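Bench notebook, Kaewmanee Room
November, afternoon session
Entry made by I. Hubáček; read and initialled by P. Wiriya

Continuation of the container work for the Nandel display. The morning was given over to weighing and to correspondence with Wollico about lids, and those notes are on the previous page. The present entry covers the transfer of the dark granular fill between the bowl and the clear containers, and the condition in which the table was left.

Starting quantity by the kitchen scale, bowl tared: 495 g. The scale reads to the nearest gram and was checked against the reference weight before use. The fill is from the second Nandel bag. The first bag was set aside after the morning's inspection, as its seam had opened and it was not clear what had been lost in the cupboard.

The purpose of the session was to settle how much fill a container should hold for display purposes. The earlier specification called for each to be filled to just under the rim. Colleagues who handled the first set reported that a full jar is difficult to carry without spillage and that the contents cannot be seen to move, which visitors evidently enjoy. A shallow fill has therefore been adopted for trial, enough to cover the base and a little more.

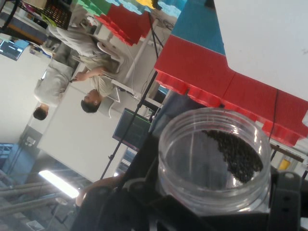
With a shallow fill the granules travel freely when the container is tilted and settle against the lower side. At a moderate tilt they slide together as one body; at a steeper one the upper layer goes first and the remainder follows. When the container is set upright again the surface does not level itself and requires a light tap. It is proposed that the tap be written into the setting-out instructions, after the container has been placed and before the label is turned to the front.

Static remains a nuisance. Fine particles adhere to the inner wall above the fill line and spoil the view through the plastic. Wiping the inside with a slightly damp cloth before filling was tried and was an improvement, provided the wall was fully dry afterwards. A container filled too soon after wiping had to be emptied and cleaned a second time (my error; the drying period had been noted and I did not observe it). The drying period is 17 minutes on the rack by the window and should be treated as a minimum.

Portions tried in the course of the session, all by weight:

37 g – covers the base, moves well, preferred
Half of the above – too thin, base shows through at the edges
Double – acceptable, but heavier in the hand and slower to settle

The 37 g portion is recommended. P. Wiriya concurs, with the reservation that a reader standing at the far side of the table may not see so thin a layer. This is a fair point and will be looked at when the display stands arrive from Zuvico. If the stands raise the containers to eye level the difficulty should disappear. If they do not, the double portion may have to be reconsidered.

Further matters concerning the table. The white top marks very readily. Tan rings have been left by containers, and a large one lies near the bowl's usual position. A dry cloth does not shift them. Warm water and washing-up liquid took the edge off a ring at the far corner, with a faint outline persisting after drying. Abrasive cream has not been used and should not be until the supplier has confirmed that the finish will stand it.
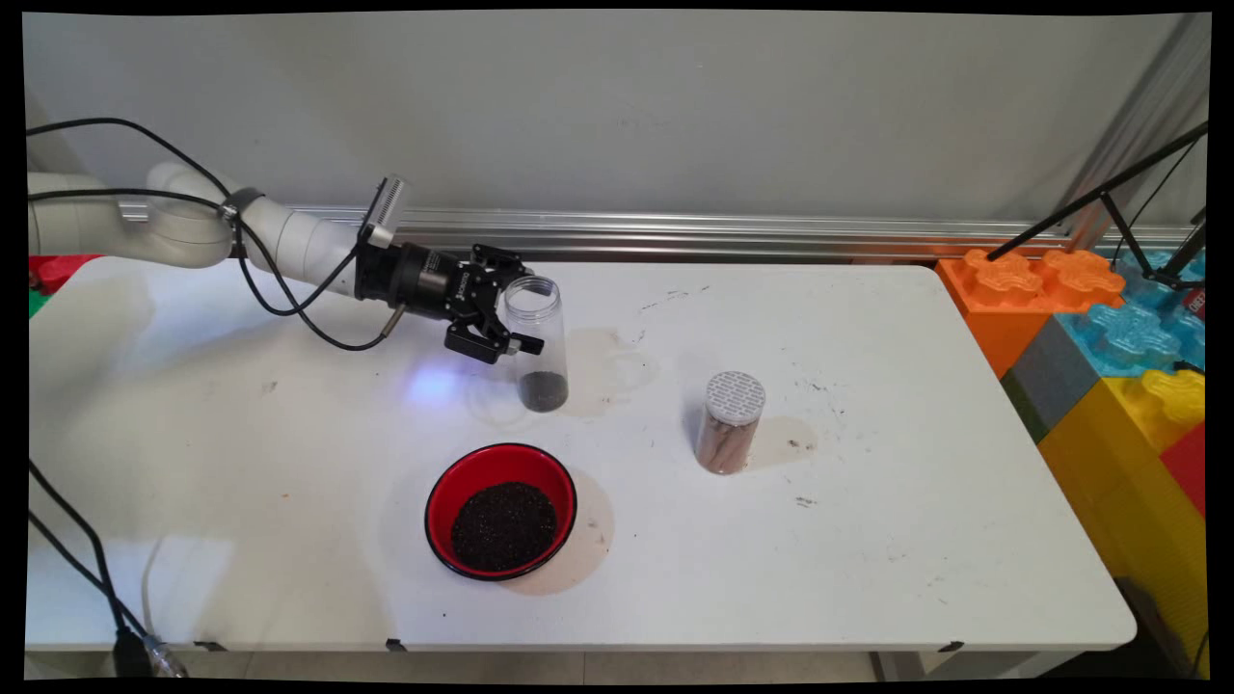 The arrangement at present is to keep the bowl towards the front of the table, where the fill can be reached without leaning across other items. The bowl itself (red inside, black rim and outside) has proved more suitable than the pale one used previously. Dark grains show up well against the red and the last of them can be gathered without difficulty. Its one shortcoming is the rim, which does not pour cleanly. A folded sheet of card has been serving as a chute and a proper funnel has been requested.

The container of brown fibrous material is to remain to one side with its white perforated lid in place. It is not part of the present trial. It is retained for comparison, the question being whether a fibrous content would hold its shape better in transit than a granular one. I have no view on this as yet. It was not opened during the session and should not be opened until the remaining weighings are complete, so that the two materials are kept apart.

Crumbs. Small specks of dark material collect on the table in ordinary use and are easily trodden about once they reach the floor. The table is to be brushed towards the front edge and the sweepings caught in a tray. Sweepings are discarded and are not to be returned to the bowl, even where they appear clean. The loss is to be entered in the weighing column under a separate heading. Today's loss was 7 g, most of it attributable to the pouring difficulty described earlier.

Lids and covers. Wollico is unable to supply screw lids in the present month and has suggested that the display proceed with open jars. This is workable on a table but unsatisfactory for carriage between rooms. Fine mesh has been considered as an interim cover: it admits air, weighs almost nothing and allows the contents to be seen from above. The drawback lies in fixing it. Tape holds poorly on a threaded rim, and an elastic band slips up the thread unless it is seated below the lowest turn. A cut disc with a short tab left for the fingers may be the answer and will be tried at the next session.

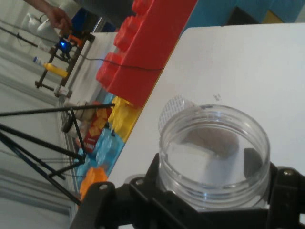

Clear jar without lid, white mesh or netting at the back of the rim. Large building blocks along the far edge of the table.

On the blocks, it is requested that the larger pieces be kept beyond the working side of the table, as they are now. The foam pieces should likewise stay stacked. They pick up granules in the toothed edges and are tedious to clean – a stiff dry brush is the only thing that has served so far.

Labels. The draft wording was read through and two corrections made. The type is to be enlarged. Labels will go on the lower third of each container, clear of the fill when tilted, although with so shallow a layer some overlap cannot be avoided and the lettering may need to be moved up.

Outstanding:
Funnel – requested, no delivery date
Advice on table finish – supplier to be asked
Mesh discs – P. Wiriya to cut a trial set
Zuvico stands – height to be measured on arrival
Comparison with the fibrous material – after weighings
First Nandel bag – reweigh before any claim is made for the shortfall

Scale switched off and covered at ten past five. Damp cloths hung on the rack. The fill is to be weighed again at the start of the next session, before anything is poured.

I.H.
Seen, P.W. – please also note the shelf number of the second bag.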